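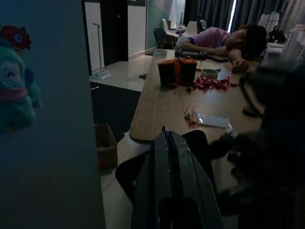

*Wrist view, fingers closed. Table, sweets, colleague.*

**Bananska two-finger picker**

Bananska is a small arm for small jobs. It picks up light things from a table and puts them where you've told it they belong: sweets into bags, tins into trays, the odds and ends of a packing bench. We build it at our workshop in Munholm and it does one thing at a time, at a pace nobody has ever called thrilling.

It's meant for firms that pack by hand and will go on packing by hand for most of the day. If you've got a hall and a conveyor, you want something bigger, and we'll happily give you the name of a competitor.

**What you get**

- One arm with a black two-finger parallel gripper
- Camera at the wrist, with the view shown on any screen you plug in
- Table clamp, power supply and 8 spare fingertip pads
- A stop button on a long lead, so it can sit by whoever is nearest
- A printed guide, written by Ginevra Pagano, who dislikes jargon and has removed most of ours

**Limits**

Maximum load is 400 grams. Clear bags lying flat are still its weak subject, so allow time for a few tries and keep a person within reach. It doesn't know a sweet wrapper from a sweet unless you show it both. Service the joints every 2,000 hours.

**What changes for the people**

Less than the brochures say, and in odder places. At Galli, a gift packer in Savville, the arm took over the filling of small bags. Benedetta Ferri runs the packing room there and kept notes through the first month, which we've read with interest and some wincing.

The wrists were better. The conversation was worse, at least to begin with, as two people who had always filled bags side by side were now at opposite ends of the room, one feeding the arm and one checking after it. She moved the benches back together in February. The checking turned out to be more tiring than the filling — you have to stay alert for a mistake that mostly doesn't come — so they swap over every hour and take a proper break.

Her best run so far is 1,738 bags between services of the gripper. She'd like it known that the ribbons are still tied by hand, and that the arm has not been asked for its opinion.

**Before you order**

Talk to the people who do the job now, and do it before you talk to us. They'll know which part of it they'd be glad to lose. We bring a demonstration arm and leave it with you for a fortnight. Prices are on request, and include delivery, setting up and a day of training for everyone on the bench.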